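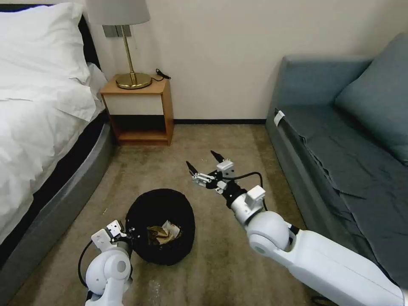
Celebrity News › TV

Ravindra Semwal and Mamta Sengar are leaving Ratside after 10 seasons. The channel confirmed it this morning in a two-line statement. Short thread on what we know.

Both of them posted the same note an hour later. It thanks the crew and the viewers and gives no reason for the exit. Comments are off on his account and open on hers.

The split with the producers goes back to August, when the couple skipped the Hasia awards. Their seats were booked. Semwal told a radio show the next day that they had "a family thing" and changed the subject.

Money is part of it. Two people who worked on the show told me the new contract cut their share of the tour income – the tour was 30 dates last year and most of them sold out.

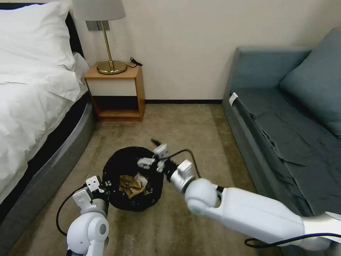
The channel disputes that. A spokesperson told me the offer was "in line with previous years" and wouldn't go into numbers.

Sengar has a book coming with Drirkent. She announced it in the spring and has said very little since. The publisher still lists it for winter, with no cover and a page count of 100, which looks like a placeholder to me.

Several accounts are saying they've already signed with Nigam. I asked. Nigam said it doesn't comment on talent deals – so not a yes, not a no.

Season 10 has 2 episodes left and both are already taped. The channel says they will air as planned.

No word on new hosts. I've asked Sengar's agent for an interview and will add to this thread if I get a reply.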